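Right, equipment budget thread, as promised to the three of you who asked. Grab a coffee, it's a bit of a ramble!

We're pricing handheld grippers for next year. I went in thinking the gripper was the cost. Nope. It's the gripper plus the spare pads plus the stands plus the cables plus somewhere to put it all (why is storage never on a quote??)

Two quotes so far. Norkus want $2495 a unit, pads included. Goltine come in at $863 but everything's an extra, and I mean everything, right down to the strap. Their catalogue has a whole page of straps.
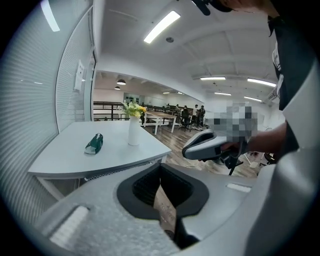 Anyway, I put both into a spreadsheet for 6 units and the gap shrinks heaps once you add two years of consumables. Still a gap, mind you. Cheaper one's still cheaper, just not by the amount I'd been bragging about at lunch.

Adel Erraji reckons we should buy two of the dear ones first and see how they hold up before we commit to the lot. I was all set to argue and then couldn't find a good argument, so that's now the plan, ha.

Also budgeting $200 for labels, cable ties and a decent label printer. Laugh if you like. I've spent whole arvos working out which charger belongs to which unit and I'm not doing it again!

Numbers go in at the start of May. If you've bought from either mob, what were spares and freight like? Goltine still haven't answered my email about replacement pads.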